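4.3 Backdrops, cut-out letters and the things left on the table

We now turn to what turned out to be our favorite part of the study, the homemade table display. By this we mean a tabletop with some kind of cloth hung behind it and a name or short message fixed to the cloth. Such displays go up at open houses, school fairs, club evenings and lab visits, usually in a single afternoon and usually by people with other work to do. Writers on exhibition design have mostly passed them over in favor of the paid-for booth. We think that is a pity. They are full of small decisions, and it is a real pleasure to look at them closely.

The material comes from the Stetby collection, which holds 700 snapshots of table displays sent in by the people who built them. We sorted these by backdrop (cloth, paper, board or bare wall), by lettering (printed, handwritten or cut out) and by what stood on the table. Two coders worked through the whole set separately and agreed on the backdrop type in 88 percent of cases. Most of the disagreements came from bedsheets so well ironed that one coder took them for board, which we found rather cheering.

Cloth was the most common backdrop, and dark cloth the most common kind of cloth. Builders told us why in very similar words: it hides whatever is behind the table, it folds into a bag, and bright letters jump out against it. What they liked less was the creasing. A cloth that has traveled in a bag shows every fold, and the folds are most visible low down, where the fabric meets the table and has nowhere to go. One builder at the Jeltitz open house steamed hers on the spot. Others simply let the wrinkles be, and we have come to think they were right, as visitors we interviewed hardly ever brought them up. They remembered the letters.

The letters deserve a paper of their own! Printed banners were read quickly and forgotten just as quickly. Cut-out letters held people longer, and visitors could often tell us later what color a given letter had been. Short names did especially well. With two or three characters a builder can give each one its own color and its own outline, and the word still reads as a word. Longer lines tend to be run along the top of the cloth, and there the spacing becomes hard work - builders start confidently at the left and find themselves squeezing at the right.

How the cloth is held up matters more than we had expected. Clips were the usual answer, and we saw different kinds mixed freely in one display, depending on what was in the drawer. At the Clorkero site a set of matching clamps had been bought for the purpose, and builders there still reached for ordinary office clips when a corner sagged.
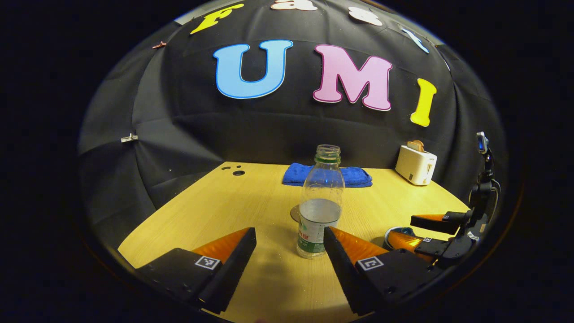
Then there is the tabletop itself. We had planned to record only objects that belonged to the display, but early on it became clear that the line is hard to draw. A folded towel along the back edge may be there to wipe the table, to weigh down the cloth, or to wait for someone to come back for it. Water bottles raise the same question. We therefore coded every object, and kept a separate column for what the builder said about it afterward, where we had an answer. Triệu, the smallest of our sites, gave the richest answers here, with builders happily explaining things we would have left out altogether.

A pale wood-grain top under a black cloth gives strong contrast at the join, and objects placed near that line stand out more than those at the front. A single bright item, blue or yellow, can pull the eye down from the lettering, and builders who noticed this sometimes matched it to one of the letters. We cannot yet say how often this was planned. A follow-up round of interviews is set for June and will ask about color directly.

Figure 4. Backdrop with cut-out letters, tabletop in use.

Comments

Akosua Zakaria, 2025-05-24
Lovely section. Did you record whether the letters were pinned or glued? In my experience glue is what makes people give up on reusing the cloth.

tablecloth_fan
The squeezing at the right hand side!! I have done this with every sign I ever made. Start from the middle, people.

R.
Is the coding sheet available anywhere? Would like to try it on church bazaars.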